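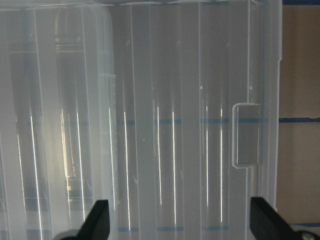

Figure 2. Wrist camera view at close range. Ribbed translucent bin, gripper fingers at the bottom, blue tape on the wall at right.

4.2 Close-range failures on translucent bins

The Dulska arm was built in a shared workshop in Iltwood, mostly evenings, mostly from printed parts. Base and shoulder from an older Vuorinen kit, wrist and fingers our own. The camera sits low on the wrist so the fingertips stay in view (Fig. 2). Good for small parts. Less good for storage bins, as the fingers get near and the bin takes up most of the picture.

Two problems. First, reflections. The ribs throw narrow bright vertical streaks and the edge detector, Cletine, likes them more than the real edge of the bin. Masking saturated pixels helped a bit but also ate parts of the rim. Second, see-through. The blue tape shows as a muted band through the plastic, broken up by the ribs, and it lines up with the strip on the bare wall. So the tape color alone does not tell the planner where the bin stops. We had assumed it would -- wrong.

The handle recess is the better target. Rounded corners, raised outline, flatter gray inside. We cropped 209 recess patches by hand and trained a small classifier on them, plus roughly 1,000 background patches from the same recordings. Labels were checked once by V. Väisänen, not twice, so some noise is likley left in.

Lighting was not controlled. The workshop lamps get moved by whoever needs them, and we did not log postions. A diffuser over the bench is the obvious fix -- not tried yet. Depth was no use on this plastic with our sensor, dropped in November. Threshold settings for the recess classifier are in Appendix B.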